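Wakano Hair Fork, two-prong, 14 cm
Item no. 198
By Wunholm
In stock, sent out in a padded envelope

I've got hair down to my elbows and I'm up at six with a toddler, so if a thing takes longer than the kettle does, I'm not going to use it. I bought my first Wakano before I ever sold one (I was a customer of Wunholm for two years, ringing them up with questions like a pest) and it's been in my hair more or less every day from then on. It lives on the edge of the bath. Please don't tell me it should have a proper box, I know!

If you haven't used a hair fork before, it's a U-shape with two smooth prongs and a slight wave along each one. You twist your hair into a bun, catch a bit of the bun from the outside, tip the fork over and push it through underneath against your scalp. The wave is what grips. There's no spring and no elastic, and after a week or so you'll be able to do it without a mirror while somebody small shouts at you about toast.

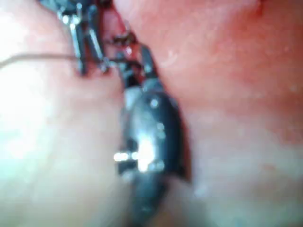 Gripper jaw between pale and pink tissue, close up

The shape comes from a fork made in 1970 that Do-yoon Nam at Wunholm found in a market tray with one prong snapped off. He copied the curve, thickened the top where the old one had broken, and has hardly changed it since. I did ask him for a straight version for people with very fine hair and he tried a few, but they slid out when I bent down to do up my shoes, so the wave stayed.

Which size do I need?

The 14 cm is the one most people want. It holds a bun made from anything past the shoulders, and mine is quite thick. If yours only just reaches your shoulders, or you like a half-up style with the rest left loose, have a look at the Xu, the short one, which has the same wave and the same top. Very long and very heavy hair might like two forks crossed over. I wear two on wash days when it's slippery and one the rest of the week.

Measure your bun and not your hair! Twist it up how you normally would, hold a ruler across the widest bit, and add a couple of centimetres so the ends poke out the other side.

Colours

Tea, Damson, Bottle Green and a cloudy cream we call Oat. Tea is my favourite because it nearly disappears in brown hair. Damson looks black indoors and then surprises you in the sun. Oat shows up hair dye, so if you've just done a red at home leave it a few washes.

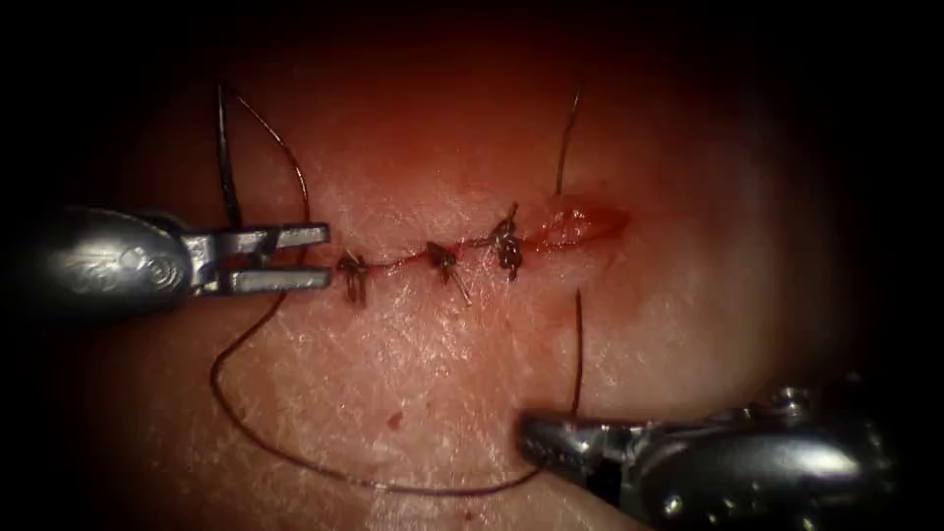
Three knots along the closed part of the incision

What's it made of?

Cellulose acetate, the same sort of stuff as nice glasses frames. It's cut from a sheet and polished by hand, so there's no mould line down the side to snag on, and that was the whole reason I went off the cheap ones. It warms up to your head quickly too. If you'd like metal, the Vuron is the one to go for, though I find metal a bit cold and pokey in April when I'm still wearing a woolly hat over everything.

Looking after it

Wipe it with a damp cloth. A drop of washing-up liquid is fine if you use a lot of oil or hairspray. Don't leave it on a radiator or on the dashboard of the car, it'll bend (mine did, and it now has a slight lean to it, which I've grown fond of). Keep it away from nail varnish remover.
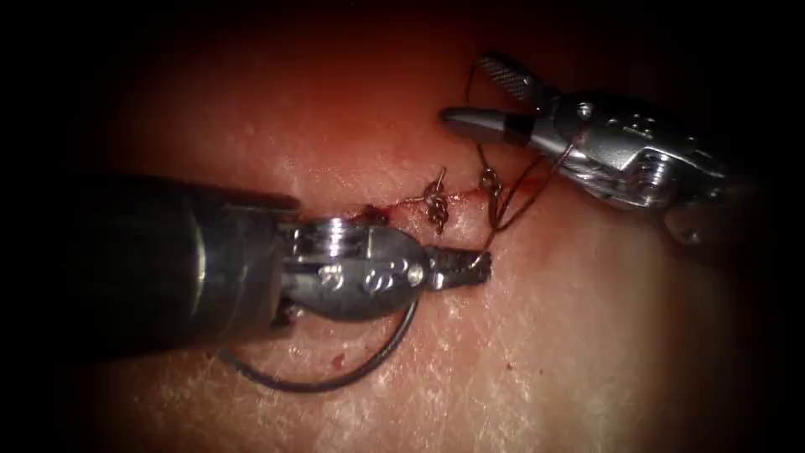
Can I sleep in it? I wouldn't. I've nodded off on the sofa in mine and it was fine, but I woke up with a groove in my ear. For bed I use a loose plait and a soft tie.

Will it hurt? It shouldn't. If it's pulling, you've caught too much hair on the first scoop, so take it out and pick up less. If it's digging in, tip it a little flatter before you push.

My friend Xuelian Zheng has curly hair and skips the twisting altogether. She gathers it high, pushes the fork down through the middle and lets the curls flop over the top. It looks lovely and takes her one go. Mine falls straight out if I try it.

Returns

You've got 30 days to send it back, and I don't mind if you've tried it on, just give it a wash first please. If a prong snaps in normal use, email me a photo and I'll post a new one. Colours do vary from sheet to sheet, so if you're ordering a pair put them both in the same basket and I'll match them up before they go.

Page updated January 2024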